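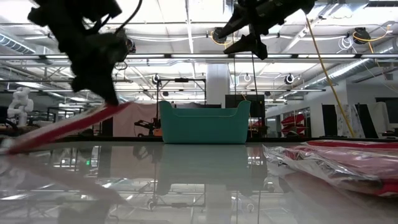

Section 4. Planning and Budgeting for a Two-Arm Cloth Handling Station

4.1 Purpose of this section

This section is to be completed before any purchase order is issued for a Stiltard cloth handling station. It covers the choice of room, the equipment to be bought, the consumables, and the approval of the budget. Mechanical assembly is covered in Section 5 and software set-up in Section 6.

The planning lead completes steps 1 through 13 and signs the worksheet at the back of the manual. At sites with more than one station, a separate worksheet is required for each.

4.2 Before you begin

Obtain the following:

Floor plan of the proposed room, including columns and doors
Ceiling plan showing trusses, ductwork and lighting
Electrical drawings for the circuits that serve the room
The current Zivis price list
The consumables schedule (Form 162)

Note: Price lists issued before September do not include the revised cable kit. Request a new list if yours is older.

4.3 Choosing the location

1. Mark the table position on the floor plan. Allow clear access on at least one long side so that an operator can place and remove garments without reaching under an arm.

2. Mark the full reach of both arms. No walkway, desk or other workstation may fall inside this line.

3. Decide how power will reach the station. Overhead cable reels keep the floor clear and are preferred in rooms with exposed trusses. Floor channels are acceptable where the ceiling is closed.

4. If overhead reels are chosen, confirm with the building engineer that the trusses may carry them. Record the name of the engineer on the worksheet.

CAUTION: A cable lowered from a reel must never cross the reach of either arm. Position the reels before the table is fixed in place, and check the path of every cable with both arms raised to full height.

5. Note the position of all ceiling lights above and behind the table. A glossy tabletop will reflect light strips and nearby equipment, and these reflections may interfere with vision software. Where the lights cannot be moved, budget for a matte table covering — Sadeghi supplies one cut to size.

4.4 Selecting the equipment

6. Order two arms of the same model and the same revision. Mixed revisions may be made to work together, but the calibration procedure in Section 6 assumes a matched pair.

7. Select the gripper fingers. Pointed fingers are suited to picking up a single edge of cloth. Wide padded fingers hold thick or heavy items more securely but often take up two layers when one is wanted. Sites that handle both types of item should budget for both sets.

8. Add one spare gripper cable for each arm. The cable that leaves the top of the gripper bends with every movement and is treated as a wearing part.

Note: Leave enough slack for the cable to form an open loop at all wrist angles. A cable that is pulled tight at any point in the motion should be replaced with the longer version, at no change in price.

9. Add fixed cameras and mounts. The base package includes one camera mount. A second mount, placed on the opposite side of the table, is listed as an option and is recommended where long strips of cloth will be handled, as an arm may block the view from one side.

4.5 Consumables and work items

10. Enter the garments and cloth on Form 162. For a new station, the standard opening quantity is 100 pieces in at least two colors. Include plain strips as well as finished garments. Strips are used during set-up to test lifting and dragging before any folding task is attempted.

11. Enter the baskets. Plastic baskets with cutout handles and a solid rim are suitable. Choose a color that differs clearly from both the cloth and the table. Buy all baskets in one order, as a later batch may differ in height and require the drop position to be taught again.

12. Keep new garments in their clear bags until they are needed. Bagged stock may be left at the side of the table only when the operator has confirmed that it lies outside the planned motion.

CAUTION: Clear plastic produces bright highlights under overhead lighting and may be mistaken for an edge of cloth. Complete camera calibration with all bagged items removed from the tabletop.

4.6 Approving the budget

13. Total the worksheet and send it for review. A reserve of 1,000 dollars is to be entered on line 13 for small parts purchased during installation. The reserve may not be used for arms, grippers or cameras.

Reviews are assigned as follows:

Equipment list: Pejman Hosseinzadeh
Electrical and ceiling work: Hilkka Saarinen
Consumables: Ladan Hashemi
Final approval: Elaheh Talebi

Service contracts are handled separately through Fidolent and should not be included in the station total. If a contract is required from the first day of use, attach the request to the worksheet so that both can be approved together.

Note: Shared rooms require one additional step. Where other robots or workstations are already in the room, attach a list of their owners and power requirements. Bijan Golestani keeps the register of shared circuits and will confirm whether the new station can be added without new wiring.

A worksheet returned with comments should be corrected and sent again under the same number. Do not open a new one. Once approved, keep the signed copy with the station records and continue to Section 5.

Section revised March 21, 2021.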